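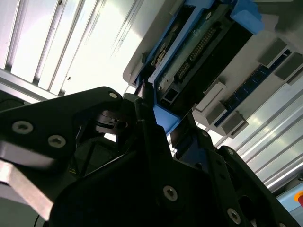
Give it until Christmas, one season-ticket holder wrote to the club's supporters' page, and you'll see a different side. Another reader had replied within the hour to say that he had been told the same thing last Christmas, and had the cold feet to prove it.

I'm with the second reader. Holel Town have been a club on the verge of something for as long as I've been covering them, and the something has always been a season away. This time the promise comes with numbers attached. In the summer the club signed up with Flukside, a firm that sells match data to sides in the lower divisions, and since August every team selection, every substitution and, I'm told, the length of the warm-up has been passed through its reports. The board calls it the biggest change at the ground since the floodlights.

Holel are 16th.

To be fair to them, they were 16th when the thing started too, so no harm done. The club's line is that the table lies in autumn. By the measure it prefers, which is the quality of chances made and given up, Holel should be somewhere near the play-off places. I've sat through most of those chances. A good few were headers from eight yards by a centre-half who has scored twice in his career, and I would want to know how any model rates those before I bought a scarf on the strength of it.

Derkard Rovers came to town on the last Friday of October, under the lights, with 775 in the ground. Derkard have no data partner. They have a big lad up front and a long throw, and they won 3-1. Two of the goals came from the throw. Afterwards the Holel coaching staff said that they had "won the shot count comfortably", and they had. I counted a fair number of those shots landing in the car park.

What bothered me more was the substitution. With the score at 1-1 and Holel on top for the only long spell of the night, the left winger came off. He'd been their best player by a distance. The full-back marking him had been booked and was plainly dreading the next half-hour. The club explained later that the winger's sprint figures had started to drop and that Flukside's advice was to protect him. Protect him for what, a supporter behind me wanted to know, at a volume that carried to the dugout. Derkard's full-back got forward for the first time five minutes after that and crossed for the second goal.

One night proves nothing, and people who sell this sort of service are always quick to say so. They're less quick to say it about the good nights. When Holel beat Arruda Athletic in September, the club put out a long piece on its website explaining how the work behind the scenes had spotted a weakness on Arruda's right. Arruda had a midfielder playing at right-back that afternoon and had been down to ten men from the 25th minute. My neighbour's dog would have spotted a weakness on Arruda's right.

I don't think data is nonsense. Bigger clubs have done well out of it, chiefly in buying players, where a scout can't be in four places on a Saturday and a spreadsheet can. If Holel had spent the money on finding a forward, I'd have been the first to clap. They have used 27 players already this season, some of them on loan for a month at a time, and I'd struggle to name a settled back four from any two matches in a row. No report is going to teach four strangers when to step up for offside. Training together might, and the club trains twice a week on a hired pitch with one goal that won't stand up straight.

Nor will anyone tell me what it costs. I asked in September and was told that it was a commercial matter. I asked again after the Derkard match and was told it was "very competitive", which is what I'm told about the pies. Ticket prices went up by two pounds in the summer. The club says the two things aren't linked and I have no evidence that they are, but the people paying the two pounds might like to see the sum done in front of them.

There's a fans' forum at the end of November, and the contract with Flukside runs to the end of the season with an option for another year. Somebody ought to ask who decides on that option, and what Holel's position would have to be in May for the answer to be no. I've never yet heard a club say in advance what failure would look like.

Before then it's Arruda away. The winger is expected to start. The long-range forecast is for rain and a strong wind, and Arruda, I gather, have been practising throw-ins.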